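**Fotadow fingers vs Bastlow fingers – anyone tried both?**

**mikeda_m** – 09/06/2021
Fotadows on the wrist, orange screwdriver on the marble. 100 tries per set is the plan, patience permitting.

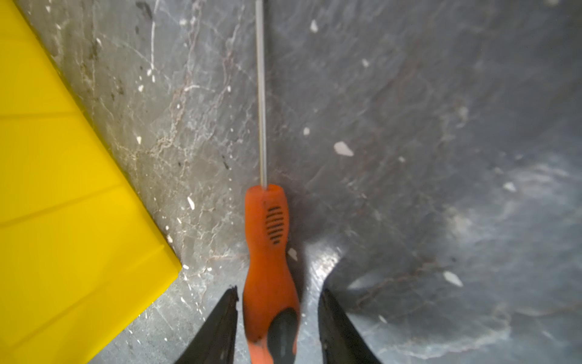
*Fingers either side of the handle, wrist camera view.*

**duktonite**
Bastlows, every time. Pointy tips are for olives.

**kaede_h**
Disagree. I ran Bastlows for 7 weeks and they shoved thin handles about like a shy curling team. What's your approach height?

**mikeda_m**
Still arguing with the controller about that. Wider view, tray included:
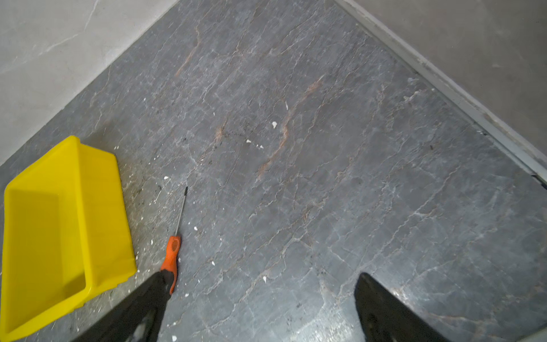 *Masaru Ikeda · Sfakianakis Gripper Club*

**duktonite**
Glare on polished stone will upset your camera before the fingers matter.

**kaede_h**
Mine coped – lock the exposure. Still not buying Bastlows.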